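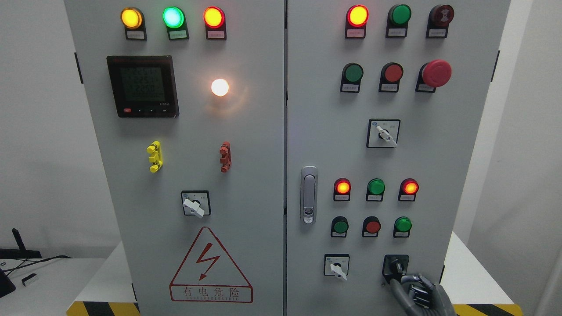 Panel cell, right door, hand on the black switch in the bottom row.

Brira Panel Cell: setup and upkeep

README for the cell at Welunholm. Covers the cabinet, the arm and hand, the daily check, the recorded data and the repairs made so far. Maintainer: Cinzia Marras. The control code is in a separate repository (Nekdale) with its own README.

Status

In use. The hand was rebuilt in February. Anything recorded before the rebuild is kept under old/ and should not be mixed with the current set.

Contents

check/ daily check script and its log
calib/ hand and head calibration files, one folder per calibration
sessions/ recorded runs, one folder per session
old/ runs from before the hand rebuild
notes/ repair notes, plain text

Cabinet

The robot works on a two-door gray control cabinet. It stands on a base with yellow-and-black striping along the front edge. The doors stay shut during runs. The chrome latch handle on the right door is locked and the key is kept at the desk.

Left door: indicator lamps across the top, a power meter, a round white lamp beside the meter, and a rotary selector with a white lever. The warning sign at the bottom (有电危险, danger, electricity) must stay uncovered. Do not put calibration markers on it.

Right door: lamps, pushbuttons, a red mushroom-head emergency stop, and rotary switches. Most tasks are on this door. The two bottom switches are the hardest targets, the black one in particular, and the approach to it is from the lower right.

Panel names in the task files go by door, row and position: R4-1 is the right door, fourth row, first device from the left. Row numbers include lamp rows. The selector below the second row is R-SEL and has no row number. The bottom switches are R5-1 and R5-2. Older task files used the printed labels; the converter in check/ maps them over.

The emergency stop on the cabinet door is a task target. It does not stop the robot. The robot has its own stop on the desk, and the operator keeps a hand near it during every run.

Placement

1. Push the cabinet base back against the wall stops.
2. Home the arm with the hand open.
3. Move to pose READY_R. The gap from fingertips to door must be 130 mm. Check with the gauge block, not by eye.
4. Run check/door_plane. If it reports a tilt, shim the base. Do not correct for tilt in software.
5. Run check/touch with the force limit at 8 N. The hand touches the flat part of the door at each test point and backs off.
6. Save the result to a new folder in calib/. Never overwrite an old one; sessions point to their calibration by folder name.

If the base has been bumped, start again from step 1. A shift too small to notice on the pushbuttons is enough to make the fingers slide off a small knob.

Daily check

Done before the first run, with the arm powered and the cabinet on.

Fingers: open and close each one alone, then all together. Listen for clicking at the second joint.
Pads: wipe with a dry cloth. Replace when the surface looks shiny.
Cables at the back of the hand: no loop may hang below the wrist. Retie if one does.
Head camera: clean the lens cover, then run check/focus.
Cabinet: set every rotary switch to its start position by hand and compare with the start sheet.
Lamps: run check/lamps and save the result with the session.

The lamp check stores one state per lamp, lit or unlit. It does not judge whether the state is right. The lit lamps in the third row and the green button at the end of the fourth are not the same in every session, so a fixed reference photo cannot be used for comparison. Use the saved state.
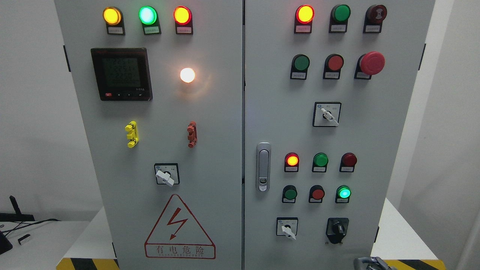
Ferdinand Strebel asked for one change to the lamp check after going through the logs: the threshold should be set per lamp, with the white lamp on the left door left out of the exposure setting, as its glow on the panel pulls the whole exposure down and a dim lamp then reads as unlit. Both changes are in. Sessions made with the old threshold have lamp_check: v1 in the session file.

Data

The current set has 3964 attempts in 88 sessions. An attempt starts when the hand leaves READY_R and ends when it is back there, or when the operator stops it. Each attempt has:

head camera video
joint positions and finger currents
wrist force
target name
outcome, set by the operator: done, missed, slipped, stopped
calibration folder name

Outcome is entered right after the attempt and is not changed later. If it was entered wrong, add a line to the session notes and leave the field alone.

Meter readings are not recorded as data. The display is legible in some video and not in other video, depending on head position. Do not train or test on it.

Known problems

Black switch, bottom row: slips are more common here than on any other target. The fingers must close around the knob before any wrist turn. With a partial grip the turn loads the outer finger only, and the force limit trips late.

Neighboring controls: with the wrist low, the back of the hand passes close to the right side of the door. Keep the low approach path. The straight path is disabled in the config and should stay disabled.

Reflections: the round white lamp can cause false matches in marker detection on the left door. Place markers on the wall side.

Repairs

Finger tendon, second finger: replaced at the February rebuild. Spare supplied by Trujillo, same length as the original. Tension again after the first day of use; the new one stretches.

Wrist cable: chafed at the clamp. Sleeve added, clamp moved back. Check the sleeve every Monday.

Thumb pad: came loose twice. The adhesive was applied over old residue both times. Scrape the seat clean, wipe, let it dry, then bond. Leave overnight before gripping anything.

Right door hinge: play at the lower hinge moved the door plane between calibrations. Screws tightened. If door_plane drifts again with the base against its stops, look at the hinge first.

Work inside the cabinet is done with the supply locked off and only by Cinzia Marras or someone she has signed off. Log it in notes/ before the next run, then redo placement from step 1.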